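Puvthorpe Place Names Data Set

README for release 3

Summary

This data set lists 671 place names from the parish of Puvthorpe and the farmland next to it. It covers field names, lanes, ponds, wells, wood lots and a few house names that went out of use when the houses came down. Each name has a spelling, a type, a source and, where we have one, a position on the map.

The list grew out of an index made for the Surkesach local history pages. The index was kept in a word processor file for a long time and was hard to search. Release 1 was a straight copy of that file into a table. Release 2 added map positions. Release 3 fixes a large number of spellings and splits the old "notes" column into separate columns.

Last updated: 2024-04-11

Files

names.csv - the main table, one row per name
variants.csv - other spellings of the same name, linked to the main table
sources.csv - the maps, deeds and rent books the names were taken from
changes.txt - what was changed in each release

All files are plain text in UTF-8. Columns are separated by commas, and any text with a comma inside it is wrapped in double quotes. Line endings are the Unix kind. Some older spreadsheet programs will show accented letters wrong unless you pick UTF-8 when you open the file.

Columns in names.csv

name_id - a number that stays the same from one release to the next. Numbers of deleted rows are not used again.
name - the spelling we chose as the main one.
type - field, lane, water, wood, building or other.
first_seen - the year of the earliest source that has the name. Blank if the source has no date.
source_id - links to sources.csv.
easting, northing - map position in meters, taken at the middle of the field or at the midpoint of the lane. Blank if unknown.
certainty - high, medium or low. See below.
remarks - free text. 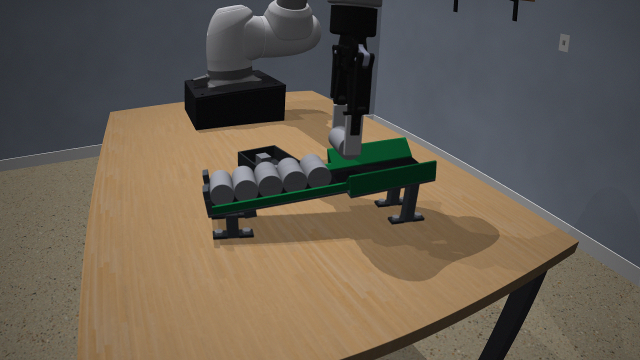 The type column was filled in from the source where the source gave a type. Where it did not, the ending of the name was used. A name ending in "close" or "croft" was entered as a field, and a name ending in "gate" was entered as a lane unless the map showed otherwise. This rule is wrong in a few cases. Timik Gate is a field, and so is the small triangle next to it called Gate End. Both have been corrected by hand, but there may be others.

Certainty

High means the name is written on a map inside or next to the thing it belongs to.

Medium means the name comes from a deed or rent book that describes the place well enough to find it, usually by listing the neighbors on each side.

Low means the name is known but the position is a guess, or there are two places that would fit equally well. There are 38 rows marked low. Please leave these out if you are making a printed map, or show them in a different style.

Spelling

We use the latest spelling found in a handwritten or printed source as the main one. Earlier spellings are in variants.csv. We did not change old spellings to match modern words, so you will find both "Neather" and "Nether", and "Brodemere" sits under Broad Mere as a variant.

Capital letters were made regular. Apostrophes were kept only where the source has them, which means that "Millers Piece" and "Miller's Hedge" appear side by side in the same file. They come from different rent books.

Double names are a problem without a good answer. When a field was divided, both halves often kept the old name with "Upper" or "Lower" or "Far" put in front. The undivided field has its own row and each half has its own row. Nothing in the table links the halves to the whole. A parent_id column was tried in February and taken out again, as too many of the links could not be checked.

Sources

The largest single source is the Bailly estate survey, a bound volume of maps with a key at the back. The key and the maps do not always agree. When they differ we followed the map and put the spelling from the key in variants.csv.

The other sources are rent books, sale notices, two sets of boundary notes and a hand-drawn plan of the Timik farm. The plan has no scale. Positions taken from it were fitted by eye to the roads and the stream, and they may be off by as much as 50 meters. They are all marked medium or low.

No names were taken from memory or interviews. There are several good ones still in use that have never been written down, and they belong in a separate list.

Known problems

- Rows for the east side of the parish are thin. The survey volume has pages missing there.
- Some ponds have been filled in, and their positions were read from old maps only.
- Lane names that carry on past the parish line stop at the line in this data.
- A few first_seen years come from a date written on the cover of a rent book, which may be later than the entries inside.
- The word "Sike" was typed as "Sick" throughout release 2. It has been fixed in names.csv but may remain in the remarks.

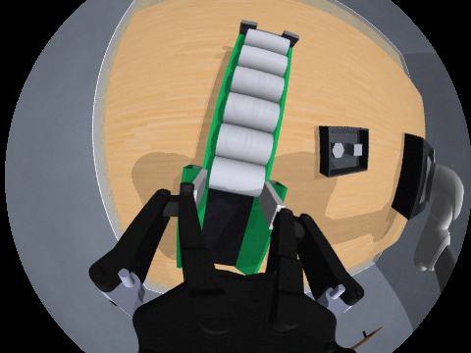
How to use the files

The table can be opened in any spreadsheet program. For mapping, load names.csv as a point layer and use the easting and northing columns for position. Rows with blank positions will be skipped or placed at zero, depending on the program. Filter them out first.

To list every spelling of a name, join variants.csv to names.csv on name_id. One name can have many variants. The variants are in date order where dates are known, and undated ones come last.

Please do not sort names.csv and then save only part of the columns. The row order does not matter, but name_id has to stay with its name.

Corrections

Send corrections through the contact form on the Surkesach pages. Give the name_id, the column and the new value, and say where the new value comes from. A photograph or a page number is enough. Changes without a source will be held until one is found.

License

The table may be copied, changed and printed, including for sale, as long as the Puvthorpe Place Names Data Set is given as the source along with the release number. Scans of the Bailly survey are not part of this release and are not covered by this license.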